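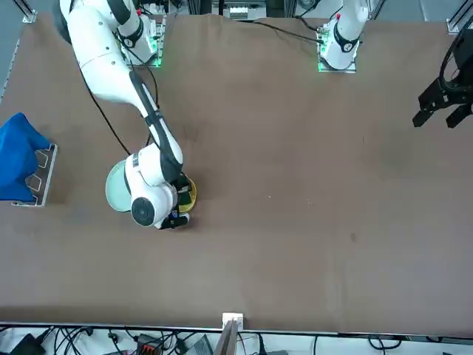

July 2024

Sourdough starter log, Lano flour vs. the Nosach rye.

Fed both jars at 7. Lano jar doubled in 4 hours, Nosach took closer to six and smelled sharper. Kept both at the same ratio as last week. Mixed the test dough from the Lano jar only: 700 g flour, 117 g starter, salt as usual. Water was a guess after I lost the tare, so don't trust the hydration on this one.

Dough slack at first fold, better by the third. Shaped one round and put it in the fridge overnight.

Still to do: order more rye from Stodetti, relabel the jars (the tape keeps peeling), check the fridge thermometer against the spare. Next bake uses the Nosach jar, same weights, water measured this time.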